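4.2 The open day at Jurkness

We had been planning to write this section from the questionnaires alone, but I kept going back to my own notes from the open day, so I'm going to lean on those as well. The Jurkness group lets visitors in every October, and Elango Nadar, who looks after the hand-held grippers there, kindly let me tag along from the moment the doors opened until they started stacking the chairs. I spoke to 14 visitors that day. Most were parents or students, and two turned out to be retired toolmakers who knew far more about linkages than I do (and told me so, very nicely).

What I wanted to know was simple enough. When people are handed a gripper instead of being shown one behind a rope, what do they ask about? In the Villa study (Section 2) the visitors stood and watched, and nearly all the questions were about speed and jobs. I had a hunch that holding the thing would change the questions, and I think it did. The first one I heard was "where does my thumb go?", and after that came a long run of very practical ones – how heavy it gets by the afternoon, whether left-handed people manage, what happens if you drop it.

Loretta Dvorak ran the demonstration, and she had a nice way of doing it. She talked for three minutes at the most and then passed the grippers over. Visitors worked in pairs, one gripper each, and I let them chat as much as they liked. I did try to get them to think aloud at first, but it made everyone stiff and I gave it up. The hall was bright and busy, with people coming and going behind us the whole time, and I count that as part of the setting. Figure 3 gives an idea of it. 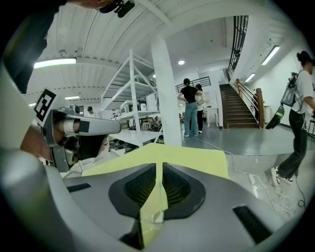
Figure 3. Two of the grey grippers at close quarters during the open day, the one on the left held in a visitor's hand and carrying its black-and-white marker on a raised white tab. The main hall and staircase are behind.

4.3 What visitors asked

I sorted the questions with Despina Mihăilă, who hadn't been there and so had no favourites. We did it separately first and then argued over the leftovers in her kitchen. The biggest group by a long way was about the hand: grip, reach, tiredness, getting a finger pinched. Next came questions about the markers, which surprised me. People kept pointing at the square patterns and wanting to know if they could be scanned with a phone. One lad tried it before anyone could answer him!

Questions about jobs did come up, only later, and usually after the gripper had been put down again. Yulan Ren noticed the same order in her notes from the Deka visit, although her groups were smaller and stayed for 20 minutes at a stretch, where ours drifted in and out as they pleased. I wouldn't want to make too much of the match. Căpraru's checklist, which we borrowed for the coding, has no box for "asked while holding the device", so we added one in pencil and it is now in the version in Appendix B.

Ernő Juhász has asked whether the pairs influenced each other, and I'm sure they did. I heard the thumb question passed from one visitor to the next almost word for word. We kept the repeats in the main count and marked them with an asterisk in Table 2.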